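To: the Rultirmont small grants desk
From: Emanuel Bratu, Lirkby Reading Rooms
Progress report, second period
6 January 2018

You asked for a page and a half and no poetry, so I will get on with it.

**Where the money stands**

The grant was for $2,872, to be spent on the back room at Lirkby and on what the application called "a visible system for community notices." I wrote that phrase myself and I apologize for it. It meant boards on walls that people could find things on. To date we have spent $2,558, and $314 is left. Most of the spending went on the electrician and the paint, both of which are dull and both of which were needed. The boards, pins, trays and cards together came to less than the second coat of paint in the hallway.

The receipts are in the envelope, in date order except for the hardware store one, which I found in a coat after I had numbered the rest. It is marked 5a.

**The notices**

Before the grant, anyone who wanted to tell Lirkby something taped it to the glass in the front door. By last March you could not see out, and the tape had begun to take the varnish off the frame. We had a piano for sale that had been sold, a choir looking for altos that had disbanded, and a lost cat who was by then asleep most afternoons in the window under her own poster.

The new arrangement is simple. A person with something to say fills in a card, hands it over at the desk, and it goes on a cork board with a wooden frame. The boards are meant to be carried to a table, loaded up there in decent light, and hung again when they are full. Loading them on the wall was tried. It involved a stepladder and a certain amount of crawling after pins, and I would like it to stay in the past.

Card stock turned out to be the part with opinions attached. We began with plain white, which looked fine for a day and then looked like a wall of receipts. The pale green won in the end. It is thin enough to let some light through, which I counted as a fault when I opened the packet and have since stopped minding, as it goes softly against the brown of the cork and the eye finds it from the doorway. It does curl a little at the corners in the heat from the radiator. One pin at the top is enough for a small card; the bigger ones want two.
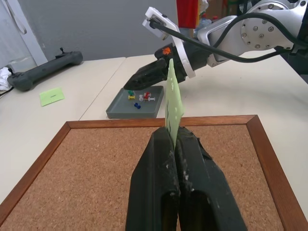 Pins are kept loose in a shallow gray tray, and the tray goes to the table with the board. I had drawn up a color code, with one color for events, one for things for sale, one for the council and so on, and had it typed and laminated. It lasted until the first person other than me put up a notice. People pick the pin they like. The green ones go first, the white ones are left until last, and the council's planning notices have been cheerfully held up in yellow ever since. I have withdrawn the code and kept the laminated sheet as a placemat.

The rule that has held is the one about dates. Every card carries a take-down date in the corner, and when the date comes the card comes down, whoever wrote it. There was one argument over this, concerning a jumble sale whose organizer felt that people might like to be reminded of how well it had gone. The card came down. She has since written another, for the next sale, with a take-down date so far ahead that I had to check the calendar went that far.

**The back room**

The room is painted, the lights work from one switch instead of three, and the door closes. The long table has been moved to where the light is, and it gets used for more than I planned for: loading boards, sorting donated books, and a Mallau walking group who spread maps over all of it and leave crumbs of a very good seed cake.

The shelves along the inside wall are the part I am least pleased with. They are up and they are level, but they were cut for books, and what people have put on them is box files, which stick out by the width of a thumb. Toma, who fitted them, has offered to add a lip. I have told him to wait until I know whether we are asking you for more money or only for your patience.

**What did not happen**

The outdoor board did not happen. The quote for a weatherproof case came in at more than everything else on the list put together, and the cheaper kind fogs up on the inside until you are reading the bus times through soup. I have left it out of the next period altogether. If the desk has views on this I would be glad to hear them, preferably before the spring fair, when I will be asked about it by everyone I meet.

The evening opening is behind as well. We had promised two evenings a week and are managing one.

**What comes next**

- Another framed board for the hallway, to match the ones we have
- More of the green card, in the larger size
- Toma's lip on the shelves, if agreed
- The second evening, from March

The remaining $314 covers the first two and most of the third. I would ask you to confirm that the shelf work can be charged to "fittings," where I have penciled it in. If it has to go under "repairs" I will need the other form, and the copy you sent me last time was missing its second page.

Emanuel Bratu
Lirkby Reading Rooms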